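설명서 > 생활·수납 > Dustness 정리 시스템 > 3장. 상자에 담고 라벨 붙이기

3장. 상자에 담고 라벨 붙이기

2장까지 따라오셨으면 선반은 벽에 단단히 붙어 있을 거예요. 이제 제가 제일 좋아하는 단계, 물건을 상자에 나눠 담는 차례입니다!
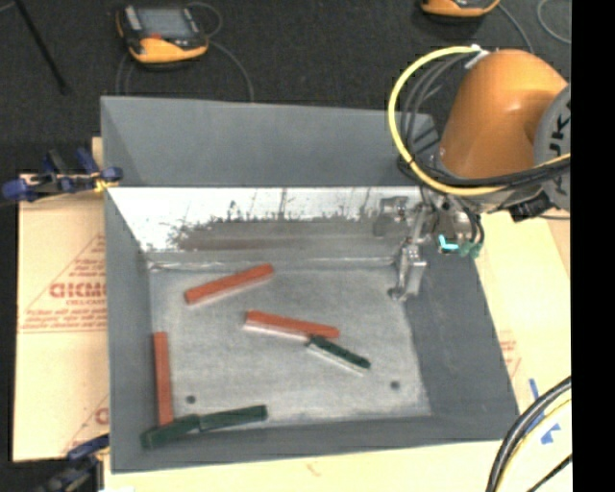 3.1 시작하기 전에

준비물부터 챙겨 볼게요. 저는 늘 바닥에 다 깔아 놓고 시작합니다(안 그러면 중간에 가위 찾느라 십 분은 그냥 날아가요).

- Dustness 수납 상자와 뚜껑
- Kelley 라벨 용지 한 묶음(100장)
- 유성펜, 마른 천, 가위
- 정리 기록장. 공책이면 아무거나 괜찮아요.

참고: 라벨 용지는 무광을 권해요. 유광에는 유성펜이 잘 번져서 저도 한 묶음을 통째로 버린 적이 있습니다.

3.2 물건 나누기

1. 방 하나를 정하세요. 집 전체를 한꺼번에 꺼내지 마시고요. 저는 첫해에 거실이랑 창고를 같이 뒤집었다가 사흘 동안 소파에 못 앉았어요.

2. 꺼낸 물건을 쓰임새대로 모읍니다. 색깔이나 크기로 나누면 처음엔 예쁜데, 한 달쯤 지나면 건전지가 어디 있는지 도무지 모르겠더라고요. 장난감은 예외예요. 아이들은 색으로 찾는 걸 훨씬 편해해서 저희 집 장난감 칸만은 색깔별로 두었습니다.

3. 더미마다 종이쪽지를 올려 두고 이름을 적어 주세요. '공구', '계절용품', '아이 블록'처럼 짧게요. '기타'는 딱 한 상자만 허락합니다. 두 상자가 되는 순간 전부 기타가 돼요.

4. 지난 10월부터 한 번도 안 쓴 물건은 따로 빼 둡니다. 버릴지 말지는 3.5에서 정할 거니까 지금 고민하지 마세요.

3.3 상자에 담기

1. 상자 안쪽을 마른 천으로 닦습니다. 새 상자도 가루가 조금 묻어 있을 때가 있어요.

2. 무거운 것부터 바닥에 깔아 주세요. 공구나 나무토막 같은 것들이요. 그 위에 가벼운 걸 올립니다.

3. 뚜껑 아래로 손가락 두 마디 정도는 비워 두세요. 꽉꽉 눌러 담고 싶은 마음 저도 너무 잘 아는데, 그러면 맨 밑에 있는 걸 꺼낼 때마다 상자를 엎게 됩니다.

4. 뚜껑을 닫고 양쪽 걸쇠를 눌러 주세요. 딸깍 소리가 두 번 나야 해요. 한 번만 났으면 반대쪽을 다시 확인하세요.

주의: 스프레이 통, 라이터, 보조배터리는 뚜껑 있는 상자에 넣지 마세요. 여름철 다락이나 베란다는 생각보다 훨씬 뜨거워집니다.

주의: 가득 찬 상자를 걸쇠만 잡고 들면 안 돼요. 꼭 바닥을 받쳐서 드세요. 저는 계단에서 나사 한 상자를 쏟았고, 그중 몇 개는 아직도 청소기에서 나옵니다.

3.4 라벨 붙이기

1. 라벨에는 번호, 이름, 방 순서로 적습니다. 예를 들면 '2 / 아이 블록 / 작은방' 이렇게요.

2. 라벨은 짧은 옆면 오른쪽 위에 붙이세요. 뚜껑에 붙이면 상자를 쌓았을 때 하나도 안 보여요(네, 제가 처음에 전부 뚜껑에 붙였습니다).

3. 붙인 다음 손바닥으로 십 초쯤 꾹 눌러 줍니다. 모서리가 들뜨면 투명 테이프를 한 번 덧대면 돼요.

4. 기록장에 같은 번호를 적고 내용물을 한 줄로 써 두세요. 길게 쓰면 나중에 고치기 싫어져요.

참고: Grikton 앱을 쓰시는 분은 기록장 대신 앱의 '상자 목록'에 적어도 됩니다. 항목은 4,000개까지 들어가니 보통 집에서는 모자랄 일이 없어요. 저는 한 집에서 479개까지 넣어 봤는데 검색이 느려지지는 않았습니다. 그래도 종이 기록장은 하나 두시길 권해요. 휴대폰이 꺼졌을 때 손전등이 몇 번 상자에 있는지 알아야 하잖아요!

3.5 남은 물건 정하기

1. 3.2에서 빼 둔 더미를 다시 꺼냅니다. 하루쯤 묵힌 다음에 보는 게 좋아요. 막상 다시 보면 마음이 꽤 달라져 있거든요.

2. 고장 난 것, 짝이 없는 것, 설명서만 남은 것은 바로 내보냅니다.

3. 멀쩡한데 안 쓰는 것은 나눔 봉투에 담고 봉투 겉에 날짜를 적으세요. 적어 둔 날짜에서 2주가 지나도록 현관에 있으면 그날 바로 들고 나가는 겁니다.

4. 도저히 못 정하겠는 것은 '기타' 상자로 갑니다. 상자가 차면 거기서 끝이에요.

3.6 선반에 올리기

1. 자주 쓰는 상자는 허리에서 눈높이 사이에 둡니다. 계절용품은 맨 위, 무거운 공구는 맨 아래로요.

2. 상자는 두 단까지만 쌓아 주세요. Buthelezi 고정 끈을 쓰시더라도 마찬가지예요.

3. 다 올렸으면 선반을 살짝 흔들어 보세요. 삐걱거리면 상자를 내리고 2장의 나사 조이기부터 다시 하셔야 합니다. 귀찮아도 꼭이요.

고정 끈 길이 맞추는 법은 4장에 적어 두었어요.

독자 댓글

콩이네
라벨을 옆면에 붙이라는 말 조금만 일찍 볼걸요ㅠㅠ 어제 뚜껑에 다 붙였어요. 깔끔하게 떼는 방법 있을까요?

서랍속양말
콩이네 님, 드라이기로 살짝 데워서 떼 보세요. 저는 그렇게 하니까 자국이 거의 안 남았어요.

moonbox
걸쇠가 한쪽만 딸깍하는데 뚜껑을 앞뒤로 돌려 끼우니까 맞네요. 혹시 같은 증상이신 분 참고하세요.

늦은오후
기타 상자 벌써 세 개예요... 주말에 3.5부터 다시 하겠습니다.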